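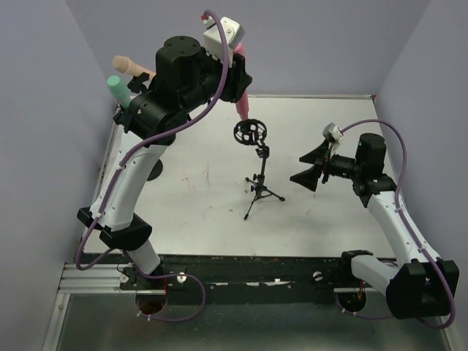
A small black tripod stand with a round openwork holder, on a white work table. Free to use with this release.

USTILSIDE HOUSEHOLD FORUM
For immediate release
21/02/2006

Forum questions "steady on any surface" claims for small tripod stands

The Ustilside Household Forum is asking sellers of small tabletop tripod stands to show some evidence for the claims printed on their boxes, or to take them off.

The stands have three thin legs, a short pole and a clamp joint, with a ring, cup or clip on top to hold whatever the buyer wants held. They have become a regular sight in craft shops and stationers. Boxes seen by the Forum this month promise that they are "steady on any surface", "perfect for every desk" and, in one case, "impossible to knock over". The Forum wrote to three sellers asking what tests lay behind these words. Two have replied and neither supplied a test.

"We would like to believe it," said Niamh Scanlon, who chairs the Forum. "A stand that keeps things upright and off the table is a good idea. But if you print 'any surface' on a box you must have tried a few, and we can't find anyone who will tell us which ones."

Bakodar, whose Esquivel stand is the most widely sold in Ustilside, said in its reply that the product had been "extensively used in a home setting". Asked whose home, and for how long, the company said it did not hold that information in a form it could share. The second seller, Groltia, sent a catalogue.

The Forum put a short questionnaire to its 2,000 members in February and had 101 replies from people who own a stand of this type. It accepts that people with a grumble are more likely to write in and makes no claim that the result speaks for all buyers. Even so, 51 of those who replied said their stand had tipped at least once in ordinary use. The complaint that came up most was reaching across the table and catching a leg. Next came putting something long and top-heavy into the holder, and after that joints that slip.

Abhishek Khurana, who runs the Forum's product group, has been through 16 different stands bought over the counter. He is doubtful about the legs in particular.

"Slender legs look neat and they fold up small for the box," he said. "Once they are spread, they want more of the table than you expect, and they point in three directions, so at least one is generally pointing at your elbow. Several of the leaflets tell you to spread the legs fully. Several of the photographs on the same boxes show them half closed."

Openwork ring holders, with spokes and bands inside an outer frame, came in for milder criticism. Mr Khurana said they were light and easy to wipe, and that a wide rim does help when lowering something narrow into place. He was less persuaded by the word "universal". None of the leaflets he read gave a largest or smallest width for the item to be held, and only one gave a weight.

Not everyone on the product group agrees. Zainab Ibrahim, who restores picture frames and has used the same tripod stand for four years, thinks the Forum may be making too much of it.

"Mine has gone over twice and both times it was my sleeve," she said. "I wouldn't be without it. I would take the silly wording off the box, though. It puts me off more than the stand does."

The Forum is asking sellers for the following:

A stated maximum weight and a stated range of widths for the holder.
The spread of the legs when fully open, printed on the outside of the box.
An end to "any surface" and "every desk" unless the seller can say what was tried.
Spare knobs for sale separately.

Bakodar has told the Forum that the wording on the Esquivel box is "under review". The Forum notes that it was told the same thing last year about a different product, which is still on the shelves in the same box – with a new sticker on the lid.

A fuller note on the stands looked at, including prices paid, will go to members with the next newsletter. Shops wanting a copy should write to Qusai Jaber at the Forum office.

ENDS

Notes to editors

The Ustilside Household Forum is a members' group and takes no money from makers or sellers. All stands were bought at full price.

Gervásio Barbosa, who wrote the members' questionnaire, is available for interview on weekday mornings.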